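Week 6 handout: Reading home water filter claims
Environmental Health for Non-Majors
Instructor: Raghda Farah

Read this before Saturday's session. Bring a filter box or a product sheet if you have one at home.

Start with the word "removes." On a filter box it almost always means "reduced by some amount, in a test we picked, with a new cartridge." Last term half the class took it to mean "gone." The boxes are written so that you will.

The Skernell pitcher

The box says 71 percent of lead removed. Fine. From what starting level? At what pH? After how many gallons? The product sheet answers the first question and skips the other two. Lead in particles and lead dissolved in water behave differently, and a filter can look very good against one and poor against the other. If the sheet doesn't say which was tested, you don't know what the number covers.

The Hudec under-sink unit

Rated for 655 gallons. Ask what happens at gallon 656. With carbon cartridges, performance usually slides well before anyone notices a change in taste, and taste is mostly chlorine anyway. A cartridge can still be catching chlorine and letting other compounds through. The indicator on this model runs on a timer. It doesn't measure anything in the water.

Reverse osmosis

Works well on many dissolved contaminants, including nitrate, which plain carbon mostly lets pass. It also sends a share of the water down the drain, and the brochure for the Sernudo system puts that fact on the back page in small gray type. Membranes age. Seals leak. Look for a test result from a used unit, and tell me if you find one — I haven't.

Who ran the test?

There are three possibilities worth separating: the maker's own lab, a lab the maker paid, and a certifying body that also makes return visits to the factory. "Tested to the standard" is a looser phrase than "certified to the standard." The first can mean one sample on one afternoon.
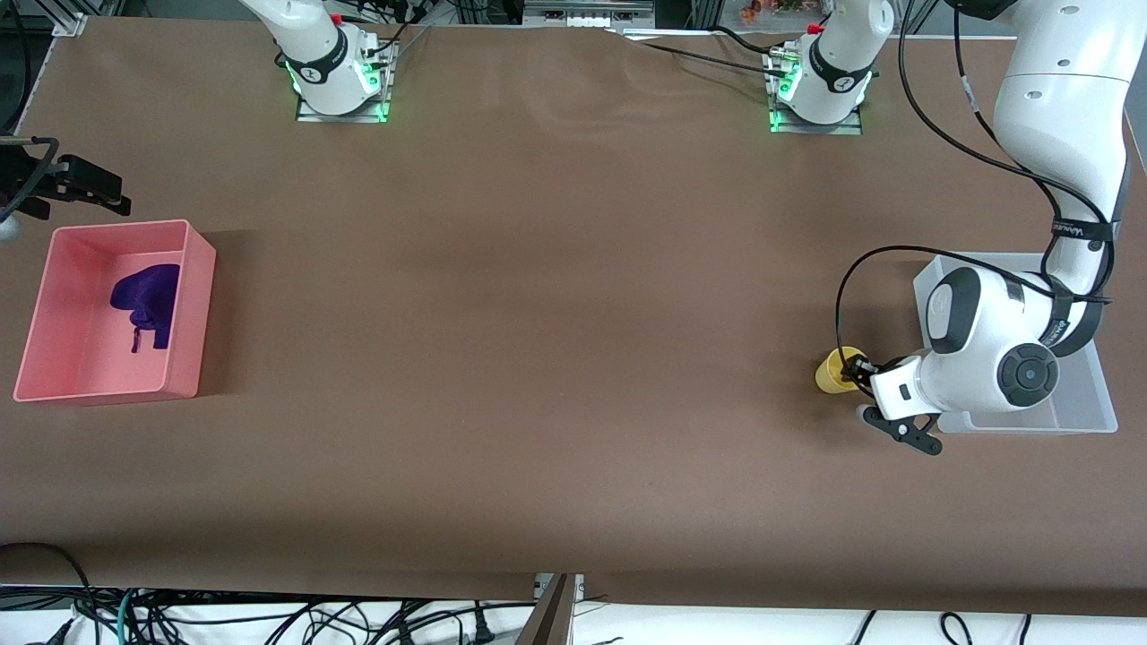

Kazimír Tichý's survey of Medside households (in your packet) is a fair check on all this. He asked 29 homes to run their filters as they normally would and then tested the tap. Small sample, one town, no control group, so don't lean on it too hard. Still, several owners were months past the cartridge date and believed they were fine. No lab rating accounts for that.

For Saturday

Pick one claim from a box or sheet. Write down the contaminant, the starting level, the volume treated and who did the testing. Leave a blank where you can't find the answer, and don't fill it with a guess.

Then price it. A whole-house system quoted at $2,000 treats the water you flush and the water you put on the lawn. Is there a contaminant in your own utility's report that calls for that? Bring the report. One page of notes is plenty.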